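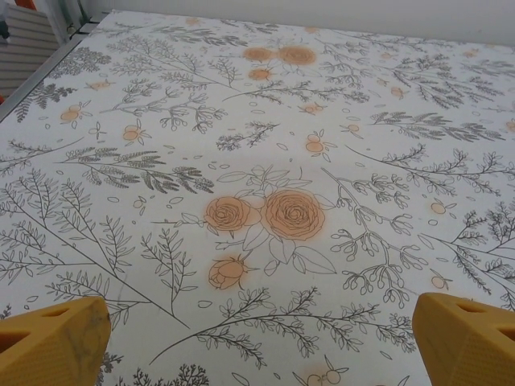
The gripper fingers of a Stuvell arm over a table with a printed rose pattern.

Stuvell publishes care routine for soft-tip grippers

SALPORT – Stuvell today published the care routine that its workshop in Salport uses for robot arms with a camera at the wrist. The routine is free to download and covers cleaning, finger replacement and the checks that follow.

The text is based on 2,646 hours of operation on one arm, called Odcombe by the team. In this time the workshop changed the fingers 13 times.

"Most of our lost hours came from small things, such as a screw that was a little loose or dust in the texture of the finger," said Glenys Tapley, head of maintenance at Stuvell. "Now we have one page on the wall, and every shift follows the same page."

According to the routine, the operator wipes both gripping faces at the start of the shift and looks for cracks at the corners of the triangular openings. Scuff marks alone are no reason for replacement. A finger with a crack must be changed, and always together with the other one.

After the change, the gripper is opened and closed 27 times without load. Then the operator compares the camera view with a saved picture – both fingertips must be in the same place. The full procedure takes up to two hours.

Replacement fingers are supplied by Lambrakis. A second part of the routine, on cables and connectors, will follow in April.

Press contact: Pauline Mottram, Stuvell, Salport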